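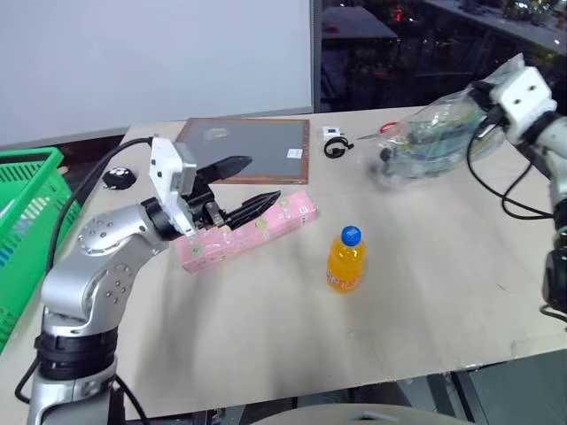 Vol. 14, No. 5 - page 20

Ehsan Mohammadi is already talking when I sit down. Something about pears. The bakery on Lidgate closes to customers at two and it's ten past, so the chairs are going up on tables and his sister-in-law is running the mop close to my feet. He does not mind. I do a little.

"People think bread is the hard part," he says. "Bread is fine. Bread wants to be bread. Pastry wants to be a puddle."

He's had the shop nine years. Before that, a hotel kitchen in Brirnham, nights mostly, and before that his aunt's house, where he was put to work shelling pistachios at six. The aunt is Parvaneh Sadeghi and she is in the back as we speak, seventy-eight years old, taking the skin off almonds. She waves. She will not be interviewed, she says, and then comes out four times to correct him.

The first correction is about the oven. He says they bought it used. "Not bought," she says. "Traded." A van for an oven, it seems, plus 600 dollars, and the van didn't run. They're still on speaking terms with the man who took it.

The oven is a deck oven, and has a cold corner, back left. He knows it the way you know a bad stair. Anything with custard goes there. Flatbreads go front and center at 600 degrees, which is a coincidence, he says, he only paid the man once.

I ask what sells. Flatbread in the morning, up to 136 on a Saturday. Then the cardamom buns, then whatever he felt like making. The walnut cookies hardly sell at all. He makes them anyway, every day, one tray. Why?

"I like them."

Parvaneh, from the back: "He eats them."

Rosewater comes up. It always does, he says, people either want more or they want to tell him about thier grandmother's soap. His rule is to put in half what you think and smell it the next morning. He won't give me the recipe for the rice cookies but gives me most of it by accident - rice flour, powdered sugar, egg yolk, cardamom, poppy seeds on top, and the dough sits overnight in the fridge. Butter or oil? A shrug. A look toward the back. "Ghee," she says.

Last spring was bad. Shut for five weeks, then orders by phone only, bags handed over a card table in the doorway. He lost the hotel account and two cafes. What saved them was the Bech bridge people, the crew doing the night repairs, who wanted something hot at 5 a.m. and weren't fussy. Egg and potato rolled in flatbread. It was never on the menu and still isn't. You just ask for a Bech.

"I was ready to close, I had the letter to the landlord written. And then there's a guy in a hard hat knocking on the glass with a list."

Does he still have the letter? In a drawer somewhere. Under the receipts.

He opens 363 days a year. The two he takes are the New Year, his, and the thirteenth day after it when everybody goes to the park and eats outside whatever the weather. This year it rained and they ate in the car with the doors open. Noodle soup from a thermos. Parvaneh had the front seat.

We get onto flour, which I'll spare you most of. He switched mills in the fall and the new stuff drinks more water, so for two weeks every batch was stiff and he blamed the mixer, then his nephew, then the weather. Now he writes the dough weights on the wall in pencil. The wall by the sink is all numbers. Some of them are phone numbers, he admits, and one time he added a dentist's to the water.

Would he open a second place? He's been asked. There's a corner unit going on Zadent Street, good windows, parking. He went to look at it twice and both times he came back and made the walnut cookies and didn't call.

"Who would stand in it? Me? I'm standing here."

His nephew maybe, in a few years. The nephew wants to do doughnuts. There is some feeling about doughnuts in the family and I didn't get to the bottom of it.

It's past three. The floor's dry, the mop is gone, somebody has turned off the front lights. I'm handed a bag without asking, rice cookies and a few of the walnut ones, still a bit warm. Third correction, or the fourth, I'd lost track by then: Parvaneh takes the bag back, looks inside, adds two more and folds the top down.

Open 6 till 2. Get there before ten if you want the buns.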